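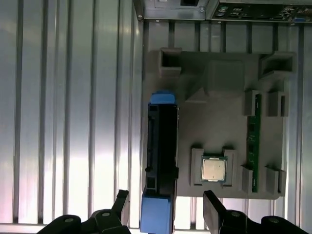

Wrist cam view, black fingers, RAM and CPU in the gray tray

ribsandseams
September 19, 2024
Okay, I've finally got the Endidlow fingers on and I'm comparing them with my old Valentini pair! Same tray, same arm, 200 picks each. On the RAM stick the Endidlow missed 13 and the Valentini missed 66, so I'm pretty much sold.

polder_kit
Nice, but how much of that is the fingers? Those retaining blocks hold the stick upright for you. Try it lying flat and then talk to me.

ribsandseams
Fair, though both pairs got the same blocks. The CPU is the one that bugs me. It sits so low between the holders that I keep bumping the right one.

mo_torque
Thinner pads. I filed mine down and never looked back (wear a mask).

polder_kit
Please don't file them, you'll lose the flat face. Slow the last bit of the approach instead. Also, that bare ribbed metal is throwing a ton of glare on the left, I'd fix that before blaming any gripper.

ribsandseams
Glare I'll give you. I dropped exposure in Stirkidia and the caddy's blue tabs still come through fine. Trying the slow approach tonight, file stays in the drawer for now.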